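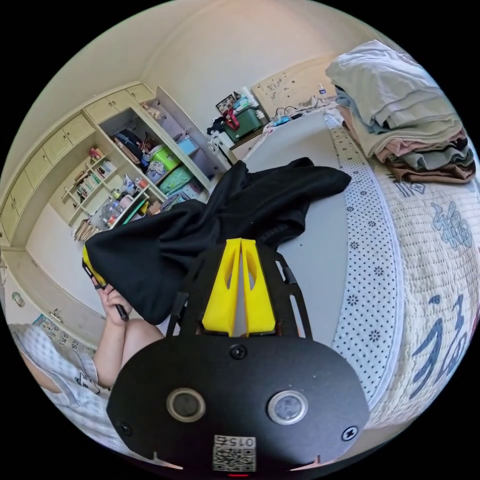
Marion Kerr wrote to me that a black T-shirt doesn't fade, it goes brown or it goes blue, and that any log which only has a column called "faded" is a waste of everybody's evening. She was right, and that's the reason this version has a column called drift and the old one is gone from the download page.

Drarnwood Fade Log
README and data card

What's in it

Laundry notes! The log has 1005 rows, and each row is one wash of one black or nearly black piece of clothing, written down by the person who did the washing. Mostly T-shirts, then jeans, then a long tail of socks, aprons, leggings, a choir robe and somebody's very loved bathrobe. I started keeping notes after I moved to Drarnwood and my work shirts started looking tired much faster than they used to (I blamed the water, and I'm still not sure I was fair to the water). I put my sheet online, other people asked for a blank copy, and it grew from there.

I'm not a textile person. I sell bus tickets. Please read everything below with that in mind.

Files

There are 3 files in the folder.

washes.csv - the main thing, one row per wash
garments.csv - one row per garment, with fabric, maker if known, and whether it was bought new
notes.txt - free text that wouldn't fit in a cell, some of it long, some of it about other subjects entirely (there is a good paragraph on soup)

The two tables join on garment_id. If a garment_id shows up in washes.csv and not in garments.csv, the person sent me washes and never told me what the thing was. I've left those in.

The columns people ask about

washes.csv has 17 columns and most of them explain themselves, so I'll only go through the troublesome ones.

water: cold, warm or hot, as set on the machine. Not measured. My "cold" in January is a very different thing from my "cold" in May, and I'd guess yours is too.

inside_out: yes, no, or blank. Blank means the person didn't write it down. Please don't turn the blanks into no. Somebody did that with the first version and got a lovely strong result that was really just a picture of who fills in forms.

soap: free text, tidied a little. The ones that come up most are Omach (liquid) and Flotia (powder), both sold at the store near me, so that says more about my neighbors than about soap. "The green one" is left as "the green one."

dry: line, rack, dryer, or floor. Floor is a real category. I argued with myself over it and floor won.

sun: only filled in for line drying. Full, part, or shade. Most people wrote this down when they took the clothes in, so it's the sun they remember.

drift: none, brown, blue, green, gray, or patchy. This is Marion's column. You look at the garment next to a piece of black card in daylight and write the first word you think of. Old black cotton drifting brown is what I expected, but the green ones surprised me. See the notes from Chie Sugawara in notes.txt, under "my umbrella-colored skirt."

score: how black it looks, on the person's own scale, where low is sad and high is like new. Don't compare scores between people! Within one person's rows they seem to hold together pretty well.

How the notes were made

People fill in a blank sheet at home and send it to me, either as a file or as a photo of paper. I type up the paper ones myself, and I've no doubt added mistakes. Chie checked a good chunk against the originals and sent me back a list of corrections that was longer than I'd hoped and very politely worded.

Nobody was paid. Names were never in the tables, and I swapped the towns for a plain hard_water column (yes, no, don't know). In notes.txt the only people named are the ones who told me it was fine.

The whole log was last put together on 2018-10-10. I don't add rows in dribs and drabs any more, as it made it impossible to tell which copy anyone was working from.

What I think it shows (careful here)

Line drying in full sun goes along with brown drift in my own rows. It's less clear in other people's. Dark jeans hold up better than T-shirts, but jeans also get washed a lot less, and I haven't found a way of looking at it that doesn't trip over that.

The Minami shirts do well. Minami is a small shop that dyes its own blanks, and a bunch of its customers joined the log together, so they're all people who care a lot about black shirts to begin with. I wouldn't hang anything on it. Mine does look great, though.

Vinegar in the rinse: I know. Everyone wants to know about the vinegar. There are around 2 people who used it regularly (one says she did and then says in the notes that she mostly forgot), so there's really nothing here for you. I'd love more vinegar rows if I ever open this up again.

I see no difference between Omach and Flotia. Chie thinks there's a small one for polyester blends. We've agreed to leave it there.

What not to use it for

Please don't use this to tell people a product works or doesn't. It wasn't set up for that, and the soap amounts are things like "a glug."

Please don't treat it as a picture of how people in general do laundry either. These are people who'll keep a laundry diary on purpose. They sort their darks. One of them irons socks.

It's fine for teaching, and that's where I've enjoyed seeing it turn up most. The cells are messy in the ordinary ways - stray spaces, "Warm" and "warm" and "wrm", a garment that changes fabric halfway through - and I've left a fair amount of that in so there's something to clean. If you want the tidy version, write to me and I'll send you mine, with the warning that "tidy" means I made choices on a train.

Known problems

Some garments were washed before the log began and came in already faded. The bought_new column helps, but plenty of people weren't sure.

Washer and dryer types are missing. I didn't think to ask until it was far too late.

A few rows have the same wash entered twice, usually when a couple shared a basket and each kept a sheet. I took out the ones I could be sure of. If you find a pair with the same day, the same soap and the same grumpy comment, it's probably one wash.

The choir robe was dry cleaned partway through. Its later rows say so in the comment column and nowhere else, so watch out if you drop comments on loading.

Day numbers count from each person's own first wash. You can't line up one household with another by season, and I'm sorry about that, as it would've been nice for the sun question.

Using it

Do what you like with the tables, and say where you got them. For notes.txt I'd ask that you quote short bits and keep them as written, spelling included, as people wrote those to me as letters more than anything.

If you spot a mistake, send me the garment_id and the day number and what you think it should say. I fix things in batches and put your name in the thank-you list unless you tell me not to. I answer slowly in the spring and faster the rest of the year.

Thanks to Marion for the drift column and for the black card idea, to Chie for the checking, and to everyone who stood at a window holding up a T-shirt and trying to decide if it was gray or blue.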